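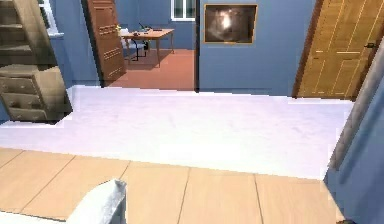

Slide 2. Setting up the simulated cell

Start with the room, then the arm. At Feltby we keep one house model for all the wrist view tests and we don't edit it between runs. Plank floor, white floor area beyond it, blue walls, doorway through to the desk. The white fingertip at bottom left is the reference for camera alignment. If it shifts after an update, stop and check the mount offset before anything else.

Slide 3. Physics step

The solver runs at 200 steps per second. Control commands go out at 30. Fesirbridge shipped with both on one timer and the fingers chattered on contact. Split them.

Slide 4. Finger collision shapes

Say this slowly, people always ask. The visible mesh is for rendering only. Contact uses 6 convex pieces per finger. Export them from the same origin as the mesh – the Drukstead build did not, and every grasp closed short.

Slide 5. Routine checks

Reload the room from file, never from a saved state.
Home the arm and compare joint readings with the stored set.
Open and close the gripper with no load. Log both end positions.
Render one still and compare it with the reference.

Slide 6. Fault from November

Run 472 stopped with a joint limit error. Cause was a stale calibration file copied over from the Lyons machine. Fix: the loader now refuses a file whose arm serial does not match.

Pause for questions, then the log viewer.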